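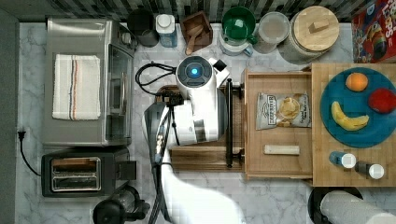

One comment on our draft was that a robot shown a chore a few hundred times hasn't been taught the chore, it has been taught one kitchen. We left the comment in because we couldn't answer it.

Teaching by Hand, Teaching by Remote: What the Demonstrations Gave Us
Final report, Robotics Practicum, Harnard

1. What we set out to check

The course handout says that anybody can teach a robot arm a household task by showing it. We had doubts about "anybody" and about "teach". Our plan was to record the same kitchen tasks in two ways and train on each set separately. In hand guiding, the operator takes hold of the arm and moves it through the task. In remote control, the operator moves a pair of handheld controllers and the arm follows. The tasks were opening a drawer, moving a snack and handling the toaster.

We recorded 300 demonstrations by hand guiding and 700 by remote control. The numbers are uneven because hand guiding wore us out, and that already says something about the method. The Urkotberg set, which we were told to compare against, has 2,000 remote demonstrations. We could not reach that in one term and doubt that most groups could.

2. Recording

Hand guiding felt easy for the first hour. You can feel the drawer catch, so you ease off and pull again. The trouble is that your own arms get into the camera views, and the trained model then sees a kitchen without them. We tried standing to the side, which helped the views and made our motions worse.

Remote control kept us out of the way but took away touch. Most of our bad recordings come from pushing down too hard or closing the gripper early. We kept the ones where the operator made a mistake and recovered, and dropped the ones where the task was never finished. A different group might have drawn that line elsewhere, and our results would look different if they had.

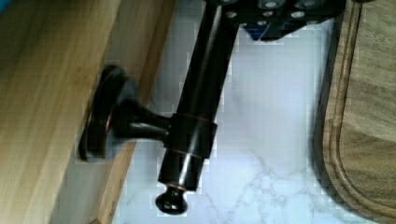
Depth was the other problem. On a screen it is hard to judge how far the fingers are from a surface, and every operator on our team developed a habit of hovering before the last move. The model learned to hover too. In several test runs it stopped above the target and stayed there until we ended the run, a faithful copy of us being unsure.

We used Gaber to trim the recordings and Metunen to train. Gaber can cut pauses automatically, but with that setting on it also cut the short waits before a grasp, so we trimmed by hand from January on.

3. Results, such as they are

Each model got 40 test runs per task. The remote model did better on the snack and the toaster. The hand-guided model did better on the drawer, even with fewer recordings. We would like to say that touch explains it, but the operator who did most of the hand guiding was also our best operator, and we did not swap people between methods. That is a flaw in our design and we noticed it too late to fix.

Moving objects a short way from where we had recorded them hurt both models badly.
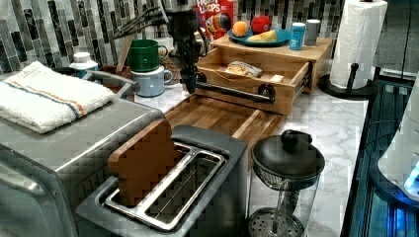
Surely the answer is just more demonstrations, a classmate objected at our presentation. Maybe. More recordings from the same counter, by the same tired people, would mostly add more of the same habits. We would sooner see fewer recordings with the objects shifted every time and the operators rotated, and we would want that tested before anyone repeats the line about "anybody".

4. Left undone

The drawer runs with rotated operators are planned but not recorded. The trimming rules we used are in Appendix B, including the two we disagreed on.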